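Washing plush toys without ruining the fur?

Eduard Mikuš
My daughter's plush toys are getting grubby and I'd love to freshen them up before our April picnic. Can they go in the machine?

Miloslav Michalík
Yes, and it's so satisfying! Zip each one into an old pillowcase, run it cold on gentle, then reshape it and let it air dry for 18 hours or more. Brush the fur once it's dry and it fluffs right up!

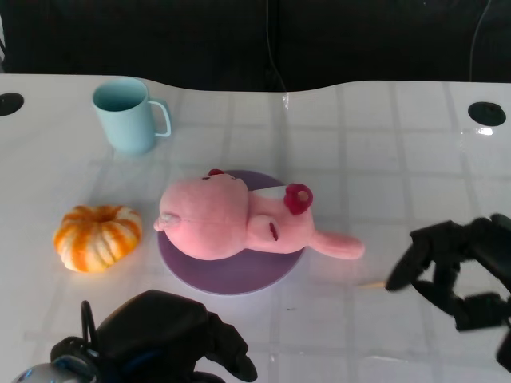

Tistgate Toy Menders Club | Help Desk | 136 threads

Check the label first, though. Anything with a music box inside gets a damp cloth only.

Kundero
I just use baby shampoo in the sink. Works great!!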